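Cloth folding: held-out object order and the evaluation protocol

Research methods > Bimanual manipulation
Started by halilovic_k, Sep 23, 2023

halilovic_k
I would like comments on an evaluation protocol before we write it up. The policy (we call it Alter) is trained by imitation on a bimanual table setup. The demonstrations consist of 303 episodes of folding and placing cloths with other objects left on the table. Inputs are a head-height view and the wrist views. The clutter is small: toy fruit, an artificial plant, that sort of thing. 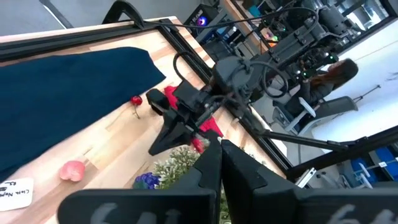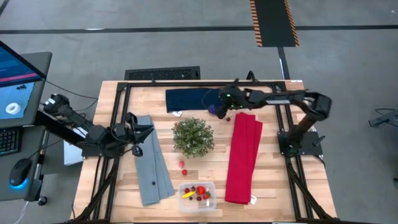
The question is how to score an episode. At present we mark success if the final fold is within tolerance and no fruit or plant has been moved more than 5 cm. On that basis we get 73 per cent with known cloth colours. With a colour left out of training it drops to 16 per cent, and I don't believe the policy is really that poor at folding. Most of the failures are in the first grasp.

trendano
Is the tolerance measured on the outline or on the corners? With outline overlap alone, a cloth folded the wrong way round can still score well.

halilovic_k
Outline overlap, from the head view. Corners were tried in August and dropped. The labellers could not agree on where a corner was once two layers had slipped.

cladamitz
Then I would not publish the 73. If two people can't agree on the corner, the outline is only hiding the same disagreement. Report labeller agreement first, success second.

trendano
I don't think that follows. Slipped layers change the corner position a lot and the outline very little. The outline is a coarse measure, but it is a repeatable one. What it can't tell you is fold direction, and you can add that as a separate yes/no.

cladamitz
Repeatable and wrong is still wrong. A user would call a slipped fold a bad fold.

Martti Eskola
Two points on the first post.

The single success figure mixes grasping, folding and disturbance of the clutter. Split it into stages and give each stage its own rate, conditional on the previous one. If the failures are in the first grasp, the folding rate after a good grasp should hold up for the new colour, and the reader can see that for themselves.

Second, how are starting positions set? If the operator lays out the cloths by eye after seeing the last result, there is a bias, even with a careful operator.

halilovic_k
By eye, from a written list of layouts, same operator throughout. The list is fixed beforehand but the placement error is not recorded. I could overlay the first head-view image of each episode on the target layout and report the offset.

Martti Eskola
Do that. It can be done from the recordings you already have.

trendano
Agree on stages. For the held-out colour, check the wrist views on their own as well. We had a similar drop and it went away when we varied colour in the wrist images during training and left the head view as it was.

cladamitz
That fixes the result, and the question was about the measure. I would still keep the corners, with "cannot judge" as an allowed label, and give the share of episodes marked that way.

halilovic_k
I can live with that as a second table. Stage rates in the main one, outline plus fold direction for the fold stage, corners in the appendix. I will rerun the scoring on the existing episodes before collecting any more, and post the offsets when they are done.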